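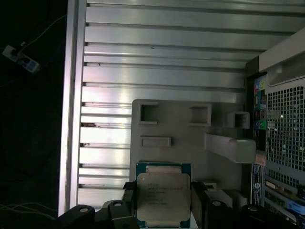
图3 一颗Intel Xeon E5处理器，顶盖左上部印有多行标识，末几行字号甚小。

4.2 铭文、型号与“读不完的一行字”

工业品上的文字是一种奇怪的文体。它有作者，却不署名；有读者，却不指望读者读完。本节讨论的材料，即我们在第3节中称为“器物铭文”的那一类，包括元件顶盖、铭牌、瓶底、插座背面以及一切需要侧着头才能看清的地方。与广告文案相比，它极少获得语言学家的青睐，原因不难理解：没有人愿意在学术会议上用二十分钟朗读一串批号。

就版式而论，器物铭文大体遵循一种由尊及卑的排列。厂名居首，系列名次之，型号再次之，往后是频率、料号、序列号之类，字号也往往随之缩小。图3即属此类：读者一眼能认出的是厂名和“INTEL XEON E5”，至于其下的小字，恐怕只有仓库和售后部门会真正动感情。碑刻研究者对这种布局应当不陌生，额题大书，正文中书，刻工姓名则挤在碑侧，等着几百年后的人趴在地上辨认。

我们的语料分为甲、乙两组。甲组收铭文123则，取自Histon的一处旧货仓库，以小型电器和仪表为主；乙组收98则，来自各作者家中的厨房、书房和一个长期无人过问的抽屉。两组均由2名标注者独立转写，遇有分歧则当面商议。商议的时间普遍长于转写的时间，其中一次为一个字符究竟是字母O还是数字0，持续到食堂关门。最后双方同意标作“存疑”，这也是本研究中使用频率颇高的一个标签。

转写规则共4条：保留原有分行；保留大小写；不补缺字；不猜。最后一条执行起来最为困难。人的眼睛见到半截单词便忍不住替它写完，见到半截数字也同样热心，而数字并不领情。标注者之一Daniyal Jadoon在初稿中把一台Fisteck电热水壶底部的残缺编号补得十分工整，复核时发现他补出的是自己上一间办公室的门牌号。该条已退回重做。

从语义上看，系列名与型号的分工值得单独一提。系列名通常可以念，型号通常不能念，或者念了也无人感谢。系列名承担想象，型号承担责任。Skedix台灯的几代产品均以鸟类命名，底座上另有一串字母和数字；顾客对朋友谈起时说鸟名，打电话报修时则被客服礼貌地请去翻看底座。我们把前者称为“社交层”，后者称为“对质层”。一件器物在顺利运转时活在社交层，出了毛病便即刻沉入对质层，其主人也随之从抒情转入抄写。

两层之间偶有越界。乙组中有一台Egilsson厨房秤，购入时的昵称早已被全家忘记，倒是型号末尾的“K7”因为印得特别大，成了它在家中的正式称呼，例句如“把K7递给我”“谁又把K7弄上面粉了”。这类型号反客为主的现象在甲组中无从观察，仓库里的器物没有家人。我们倾向于认为，决定一段文字能否进入口语的首要因素是字号，其次是音节数，信息量排在很后面。这一结论对从事命名咨询的同行或许不太友好。

另一个问题是铭文的语言归属。“Xeon”之类的造词很难说属于哪种语言，它在英语里没有现成的词根可供依傍，在中文里又另得译名，常见的是“至强”，音义兼顾，气势颇足。译名进入中文以后便有了原名所没有的形容词性，可以说“很至强”而不至于被当作病句当场拦下，顶多被当作玩笑。可是器物本身一般并不因此改刻，顶盖上仍是拉丁字母，译名只活在说明书、论坛和柜台后面的那张嘴里。于是同一件东西有了书面名、口头名和报价单上的名，三者各行其是，相安无事。

缩写则是更棘手的一类。甲组铭文中的缩写多数可以借手册还原，少数则连手册也只是把它原样再印一遍，像一部以词释词的老字典。我们曾致函一家计时器厂商，询问其铭牌第二行两个字母的含义，对方于2020年11月9日回信，称该字母“沿用自前代产品”。我们又问前代产品中作何解，至今未获答复。按本文的分类，这两个字母归入“继承型铭文”：意义已经失传，位置却坐得很稳，任何一次改版都不敢动它。类似情形在官署文书的抬头中亦不鲜见，此处不展开。

还需交代磨损。铭文的寿命与它的重要性没有可靠的关系，被手指碰得最多的往往正是最常需要查看的那一行。甲组中若干仪表的厂名光亮如新，量程却已模糊；乙组那只抽屉里的一枚变压器，唯一清晰的字句是劝人勿在潮湿处使用。审稿人之一建议以磨损程度推算器物的使用频率，这一思路很有吸引力，可惜乙组的标注者承认，为了看清小字，他们在转写之前先用抹布擦过。此后的采集规程中增加了关于抹布的规定，见附录B。

至于那些过小或过糊的文字，我们一律标作“未读”，不标“不可读”。两者的差别在于责任归谁。四月补采时换了一只较好的放大镜，有几则“未读”因此得以改判，其中一则读出来是“请勿撕下此标签”。标签保存完好。

下一节转入安装说明书中的祈使句，材料较本节丰富，语气也较本节严厉得多。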